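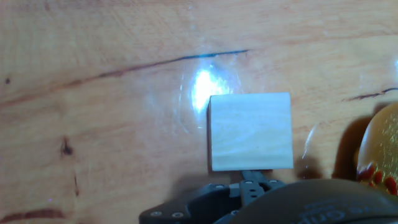
# Why Does Wood Have Wavy Lines?

Have you ever sat at a wooden table and followed one of its wavy lines with your finger, just to see where it went? Those lines are called grain, and they come from the way a tree grows, adding a new layer of wood year after year! Our tabletop has soft, wavy grain, plus a few thin dark streaks.

Now peek at the little white block. It has been painted, but faint stripes of grain still show through. The bright spot beside it is light bouncing off the shiny varnish. Can you find any grain at your house?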